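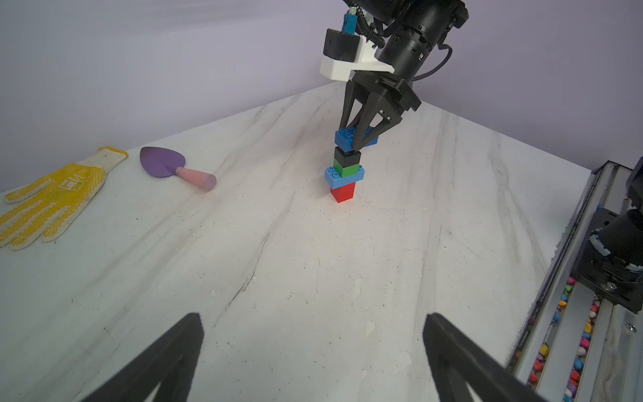 Blue brick held just above a stack of bricks.

Arroyo Holiday Duals: worth it for a freshman?

Posted Mon 28 December by rosalia_requena

My son is a freshman at Kirkau and wrestled JV at the Arroyo duals this weekend. He got four matches in two days, and one of those was a forfeit. We paid for the hotel, gas, and gym food that cost more than the hotel (okay, almost). I love this sport and I love watching him, but is this normal? Coach says it's all mat time and it adds up. I'm just wondering if a local open would have been smarter.
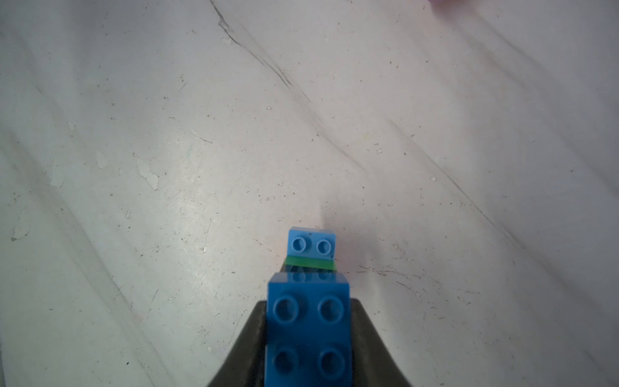
And before anyone asks, yes, he had fun. He slept the whole ride home with his headgear still around his neck.

ramiro.carretero wrote:

Totally normal, sorry! JV brackets at duals are always a mess because half the teams can't fill the light weights. My daughter went a whole July camp with more live matches than she got all last season. If he's under 120 I'd look at opens until he fills out.

P_Moya wrote:

Gonna disagree with Ramiro. Duals teach them to wrestle for a team, and you don't get that at an open where the kid sits on a blanket with his phone for six hours. My oldest was 42 pounds lighter than our heavyweight and they were best friends because of trips like this one. You can't put a price on that.

ramiro.carretero wrote:

Sure you can, it's on the hotel bill lol. We drove over 1,000 miles last winter and she wrestled the same girl three times. 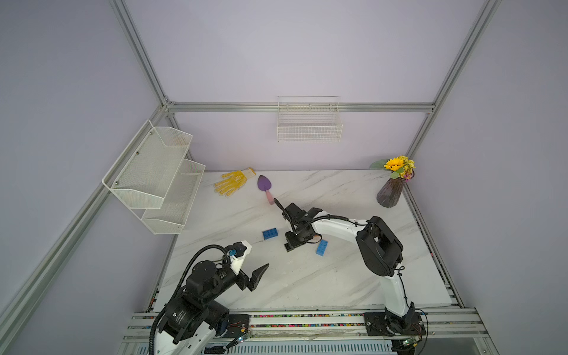

I'm not against duals, I just think coaches should tell parents up front how many matches a JV kid will get. Ours never does.

Visi Casado wrote:

Ask if they use Trusedico for entries. You can see who's entered at each weight the night before, so at least you know if a forfeit is coming. We skipped one that way and went to an open in Plikavlow instead, and my son got five matches by lunch.

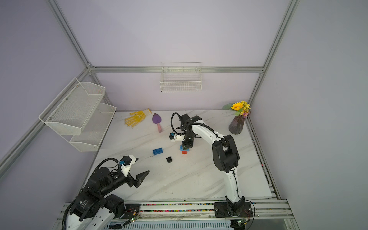

Rosalía, if it's mat time you're after, get a practice mat for the garage. We did it last year and the boys drill stand-ups all winter. The trick is keeping the gear off the floor, and a white wire basket hanging from a bar on hooks, like the one on the back wall there, is perfect for headgear and knee pads. Shoes go somewhere else, trust me.

P_Moya wrote:

Drilling with your brother isn't a match though.

rosalia_requena wrote:

He only has a sister and she'd pin him. Visi, is the Plikavlow one open to JV kids, and do they take entries at the door?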